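Ticket: left gripper loses tracking after calibration
Site: Briltgate, cell Idano
Opened: June 19, 2020

The pose of the left gripper jumps when the hand turns outwards. The right one is stable. I repeated the calibration with 200 samples and the error did not become smaller.

Tried until now:
- exposure changed from 14 to 80 - no difference
- marker cube cleaned with a dry cloth - no difference
- both grippers restarted, the right one first

Next I compared the marker size in the settings file with the printed cube. The file still had the value from April, before we changed the cubes. 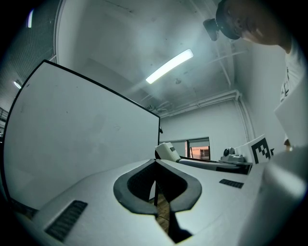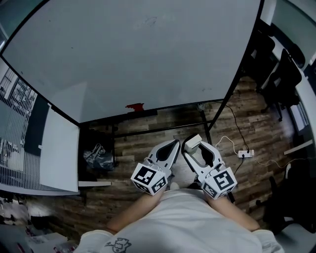
I corrected the value and made 100 new samples. The jumps are much smaller now, but please leave the ticket open until the Restrepo shift has also tested it.

Related tickets
Plavasent: finger pads worn on one side
Idano: marker cube screws too short
Idano: settings file not saved after update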